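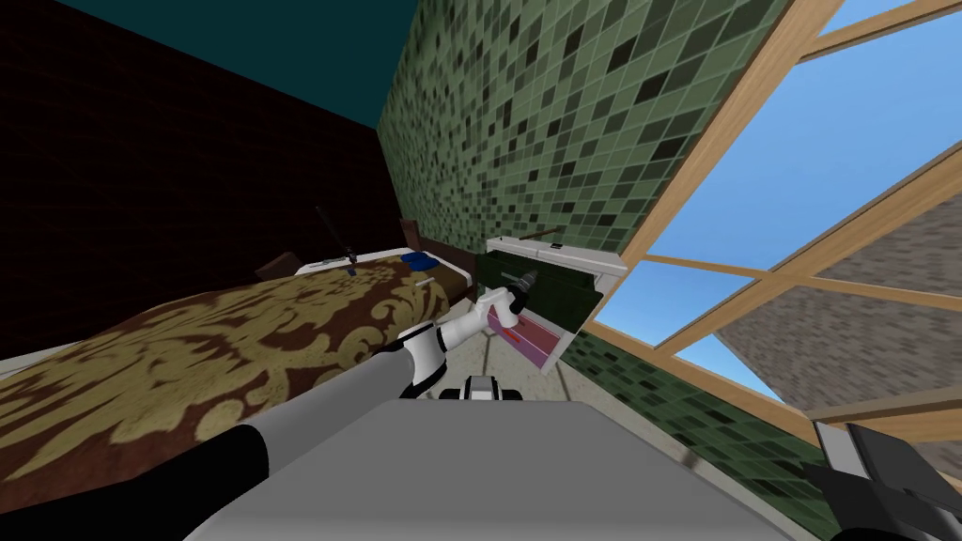 Furnished Room Rentals: Frequently Asked Questions

What is included in the rent?
Water, electricity, heating and internet are all included. Contents insurance is not. You will need your own policy if you want your belongings covered.

How long is the minimum stay?
Two months at our Breltance and Lendwood buildings. At Aaltonen House we ask for a full school term, and most leases there start in September or January.

How much is the deposit?
The deposit is half a month's rent. It is held for the length of your stay and returned by e-transfer once the room has been inspected and the keys are back. There is also a $100 key and fob charge, which is refunded if both are returned.

Can I see a room before I apply?
Yes. Viewings run between 10 a.m. and 6 p.m. and can be booked through the online form. If you are moving from out of province, we can do the viewing by video call.

What furniture comes with the room?
Every room has a bed, a mattress, somewhere to store clothes and a window covering. Desks are supplied on request at Lendwood. Bedding is supplied at Breltance only. Rooms were fitted out at different times, so colours and finishes vary from one to the next.

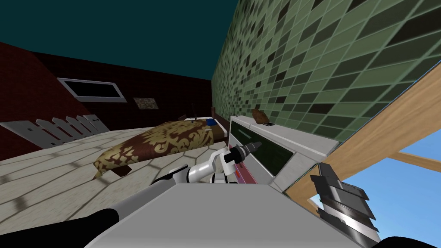 Can I bring my own furniture?
Small pieces are fine. We can't take our own furniture out of a room to make space for yours, as we have no storage on site. Upholstered items must be checked for bedbugs at the front office before they go upstairs.

Can I paint or put up shelves?
No painting, please. Pictures can be hung with removable strips. Anything that needs a drill has to be approved in writing, and that includes curtain rods.

Are pets allowed?
Cats are allowed at Breltance. Dogs are not allowed in any building.

Where do I park?
Aaltonen House has a rear lot, first come, first served. Lendwood tenants can apply for a city street permit. Block heater outlets are switched on from November.

How do I report a repair?
Use the Plollier tenant portal and pick the room number from the list. For a leak, a loss of heat or a lock that won't open, call the after-hours line printed on your key tag.

How much notice do I need to give?
One full calendar month, in writing, through the portal or at the front office.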